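Storage and Carrying Cases for Shared Bench Instruments

Student project report
Evaristo Barajas and Dayana Meléndez

Summary

The measurement lab lends handheld meters, probes, and small hand tools to student teams. Most of these items were kept in drawers or in the cardboard they were shipped in. We were asked to propose a small set of standard containers, test them with normal lab contents, and write packing instructions that a new student could follow. Three container types were compared: a slim aluminum briefcase, a hard-shell case with foam, and a large lidded storage box. Our recommendation is to use all three, each for a different class of contents, and to stop using the drawers for anything that leaves the room.

1. Background

The lending shelf holds two kinds of material. The first is instruments that are sensitive to impact or bending, such as the Flastow probe set and the Serrano meters. The second is bulk material: leads, clamps, adapters, power supplies, and extension cords. Both kinds were checked out with the same sign-out sheet and were usually carried in a backpack.

The lab log for the previous academic year contains 658 checkouts. The log has a column for condition on return, but it was filled in inconsistently. We counted 40 entries with a written remark about damage or a missing part. The most frequent remark was a missing lead or adapter. The next was a bent probe tip. Cracked housings were rare, but they were the most expensive to replace.

We did not try to estimate cost per checkout. The log does not separate damage in transport from damage in use, and the remarks were written by many different people.

2. Requirements

The requirements were agreed on in September and were not changed afterward.

2.1 The container must close and stay closed when carried by its handle with a normal load.
2.2 One person must be able to carry it through the lab door without setting it down.
2.3 Sensitive items must not touch each other inside the container.
2.4 A missing item must be noticeable when the container is opened.
2.5 Containers must fit the existing shelf, which has a clear depth of 40 cm.
2.6 The budget per container is $115, including foam and labels.

Requirement 2.4 was the hardest to meet. A bin full of leads looks the same with one lead missing. We therefore treated it as a requirement on the container together with its contents list.

3. Containers considered

3.1 Soft bags

Padded bags were considered first and dropped early. They meet the carrying requirement, but they cannot be stacked, and the Zasovo bag we borrowed let the meter slide to the bottom corner in every carry. No further tests were made.

3.2 Aluminum briefcase

This type is flat and rectangular, with ribbed metal edges and a latch and handle on one long side. It takes little shelf space when stored on edge. The limited depth rules out bench supplies and anything with a large knob or a fixed stand. It is well suited to a single layer of flat items: the hand tool set, rulers, gauges, and the thin probes in sleeves.

The main drawback is that a single-layer case stored on edge lets its contents slide toward the lower side. A fitted insert is needed. We cut ours from a closed-cell sheet and lined up each pocket parallel to the hinge, so that the long items rest against a pocket wall when the case is upright.

3.3 Hard-shell case with foam

The hard shell is used for the instruments that would be damaged by a drop. Foam in the lid presses on the contents when the case is closed. Where an instrument has a raised part, the lid foam needs a recess, or the latches have to be forced. Forcing the latches was the most common mistake we saw during packing trials, and in our first foam layout it was our own fault: the base pocket was too shallow for the meter with its boot fitted.

The second layout has a deeper base pocket and a finger gap on both sides of each instrument. The finger gap matters more than we expected. Without it, students pulled the meter out by its leads.

3.4 Lidded storage box

The box holds the bulk material. It has a large volume for its footprint and a handle in the lid. Its contents were divided into zip bags by type, with one printed list inside the lid. The box is not intended to protect anything. A box loaded to the top with power supplies was unpleasant to carry, and we set a fill line at two thirds of the height.

4. Test procedure

Each container was packed by a student who had not seen it before, using only the written list. The packed container was then carried from the lab to the lecture room at Akbridge Hall and back, including one flight of stairs each way. It was opened on a bench and compared with the list. Items that had left their pocket or bag were recorded.

After the carry, a second student was asked to find one named item and put it back. One item was removed beforehand without telling the second student. We recorded whether the missing item was mentioned.

Drop tests were not done. The lab could not spare an instrument, and a drop with substitute weights would have told us about the weights.

5. Results

5.1 Closure

All three types stayed closed in every carry. The storage box lid had to be pressed down at the corners before it seated properly. This step was added to the instructions.

5.2 Movement of contents

With the insert, nothing left its pocket in the aluminum briefcase. Without the insert, most of the hand tools ended up along one side. The hard-shell case showed no movement with the second foam layout. In the storage box, the zip bags shifted freely but stayed closed.

5.3 Missing items

The empty pocket was mentioned by every student who opened the hard-shell case or the briefcase. In the storage box, the missing adapter was mentioned only when the student had been reading the list. An empty pocket is a far stronger cue than a line on paper. We see no simple way to get the same effect in a box of bagged parts, short of fixed dividers.

5.4 Shelf fit

The briefcase and the hard-shell case fit the shelf in either orientation. The storage box fits with its long side parallel to the front edge only.

6. Floor layout for packing

Packing on the bench was awkward with all three containers out at once, so the later trials used floor space. The best arrangement put the large box at the back left, the open hard-shell case at the back right with its lid raised, and the closed briefcase in front of the box with its handle side toward the person packing. The two taller items then do not block access to the flat one, and the raised lid stays out of the way.

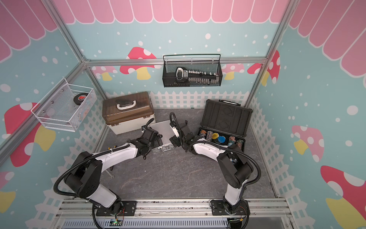

7. Packing instructions

The following text is printed on the card supplied with each set.

7.1 Place the containers on the floor in the layout given in section 6. Leave enough room to open the briefcase fully.

7.2 Pack the hard-shell case first. Disconnect all leads from the meters. Place each instrument in its pocket with the display facing up. Close the lid by hand pressure only. If the latches do not meet, open the lid and check the pocket depth against the instrument.

7.3 Pack the briefcase next. Thin probes go into their sleeves before they go into the insert. Close the latch and lift the case slightly by the handle to check it.

7.4 Pack the storage box last. Put the power supplies at the bottom and the bags of leads on top. Do not fill past the line. Press down each corner of the lid.

7.5 Sign the list and write the time. Lists without a time will be returned to the team.

8. Discussion

The set costs more than the drawers it replaces, and it takes more shelf length. The hard-shell case came close to the budget limit once the foam for the second layout was included. If foam has to be recut whenever the lab buys a new meter model, the running cost will depend on how often that happens, and we have no data on it.

The number of carries was small. The results for movement of contents are clear enough to act on, but they should not be read as a failure rate. The packers were all students in our own course and may have been more careful than a typical borrower at the end of a long lab session.

Labels were not tested. We used paper labels under clear tape on all three types. The tape began to lift on the ribbed edges of the briefcase, and the label was moved to the flat face.

9. Recommendations

Use the hard-shell case for the Serrano meters and any instrument with a display. Use the aluminum briefcase with a fitted insert for hand tools and thin probes. Use the storage box for leads, adapters, and supplies, with the fill line marked on the outside. Add a required condition field to the sign-out sheet, with fixed choices in place of free text.

Future work should compare fixed dividers with zip bags in the storage box and repeat the missing-item trial. Template drawings for both foam layouts and the briefcase insert are kept with the lab manual.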